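gripperbench-list archive – thread view

Subject: Re: Which fingers for PC teardown?

Hi all,

Replying to the message from last month, which I've left in below because I only want to answer part of it:

> We're setting up a two-arm cell at Cukeck to take old desktops apart and
> I'm stuck on fingers. The parallel pads we have now are fine for RAM but
> slide right off anything with a thin edge. Has anyone tried the hooked
> ones against the straight ones on the same machine? And do you bother
> with a wrist camera, or is one fixed view enough? Budget is not huge.

I've been at exactly this since May, so you get the long version! I'm running two arms over a slatted aluminum table with the PC on its side and the side panel off. I had three things to try: plain parallel pads, the Wivadus linkage gripper with the black claw-type fingers, and a set of straight fingers I cut myself (don't ask how many I snapped).

The pads did fine on anything chunky. Drive cage latches, power connectors, the drive itself. They were hopeless at expansion brackets, same as yours. The linkage gripper is the one I kept on. It's bulky and it has screw heads sticking out all over, so you do need to watch your clearance next to the power supply, but the narrow tips get into places the pads never will. Over 16 tries at lifting an expansion card by its bracket, the pads managed 4 and the linkage fingers managed the other way up, so to speak – they missed 4. My straight ones fell in the middle and I've stopped using them.

On cameras, I'd say get both if you possibly can. I run one small one at the wrist and one fixed over by the workspace:
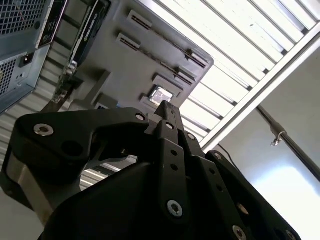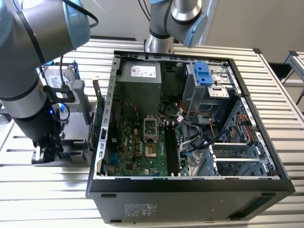
1. Wrist camera. Great for the last inch or so. You can see your own fingers and whatever slot or bracket is near them, and that's what saved me on the cards. The trouble is that it has no idea where the rest of the arm is, and if you tilt the wrist up you get a ceiling light right in the picture. Lock your exposure! I lost a whole afternoon to auto exposure hunting between the lamp and a black finger.

2. Fixed camera. Boring and dependable. It tells you which arm is about to clip the other one, and you can check the CPU socket and the RAM slots without moving anything. It's no use for tiny gaps behind an arm, so don't expect it to guide a grasp in there.

3. Controller. I went back and forth between the Tratby box and the Selvanayagam one. The Tratby is quicker to set up, but it drops my wrist feed every so often when both arms are moving. The Selvanayagam took me around 7 evenings to get talking to the left arm and has been solid ever since. It was also 1,885 dollars, so if your budget is tight, buy the Tratby, put a decent cable on it and see how you get on.

One more thing – check your cable loops before you let both arms run. Give the wrist cable more slack than you think it needs, then go through your full reach slowly by hand and see where it snags. I've replaced two connectors already.

Happy to send my finger drawings to anybody who wants them, broken ones included. What are you using to hold the case still, by the way? Mine creeps on the slats when I pull on a stiff plug and I haven't found a clamp I like.

Cheers from the messy end of the bench

Comments (3)

deskside_bot: Rubber strips under the case fixed the creeping for me. Cheap ones, nothing special.

mm_torque: Would like the drawings please. Did you try the linkage gripper on SATA plugs? Mine pinches the cable next door.

oldtower: Same dropouts on the Tratby here. A shorter cable helped a bit, didn't cure it.

We use cookies to keep you signed in to the archive. By reading on you accept this. OK | Settings

Contact the list owner | Posts are copyright of their authors | Back to top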